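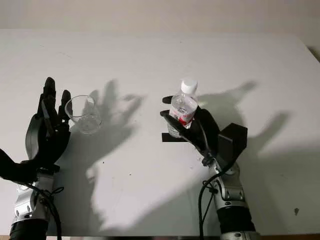
*Océane Marchand*

## 4. Comparing grip settings with the bottle and cup

My favorite part of the setup! A capped water bottle and a clear plastic cup teach you more about five-fingered hands than a week of reading specs.

1. Set the bottle on the right and the cup on the left, with open table between them.
2. In Fedlow, load the **Brivirness** profile for both hands and set finger speed to 100.
3. Close the right hand on the bottle. The fingers should wrap the label, with the white cap clear above them.
4. Bring the left hand up beside the cup, fingers extended, and stop before you close it.
5. Set left grip force to 113 and close slowly. Watch the cup wall, it dents early.
6. Repeat with the bottle at 400 and write down both results.

> **Caution:** Never use the bottle force on the cup hand. Keep the cap screwed on tight, and keep your own fingers out.

**Note:** Leave slack in the wrist cables. If a cable pulls straight when the wrist turns, go back to section 2 (Magdolna Szalai's routing there is lovely and takes five minutes).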